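The Pad

Ludmila Polák bet me lunch at Bensaid that I couldn't close a pad before she finished her coffee. Ludmila drinks coffee the way other people watch a lake, so I said yes right away. (I had also never once beaten her at anything, which should've told me something.)

This was September, late afternoon, and the practice room smelled like rubber and somebody's orange. I'd put 120 stitches into various pads by then. Ludmila said you start to be okay at 1,000 and you stop swearing at 3,000. I was still swearing plenty.

"Small bites," she said, from her stool. "You're not hemming drapes."

My grandmother hemmed drapes! She did them for half our street, and she held her thread up to the window before every single stitch, like it might have changed color on her. I thought about her while I got the curve of the needle pointed where I wanted it. She would have hated this needle. She would have loved the knots, though, and she'd have told me to pull the second one harder.

Four knots in, I made the mistake of looking up. Ludmila had half a cup left and was reading the Prillance catalog, the one with the expensive lamps, humming.

"You've got time," she said, without turning around.

So of course my hands went stupid.
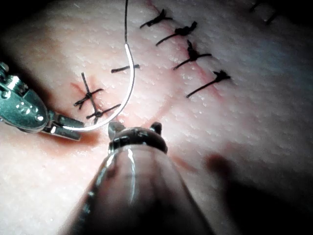
Four tied, and the needle up for the next one.

I breathed out. I lined up again. Then the door banged open and Imke Baumgart came in with her coat half on, wanting to know who had taken her good scissors, and did either of us have 20 dollars, and was that my row or Ludmila's?

"Mine," I said.

"Huh," said Imke, leaning in close. "It's straight."

Ludmila put down the catalog. She walked over, cup in hand, and looked at the pad for a long time. Then she went to the sink and poured the rest of her coffee down the drain.

"I suppose you'll want the soup," she said, and went to find her coat.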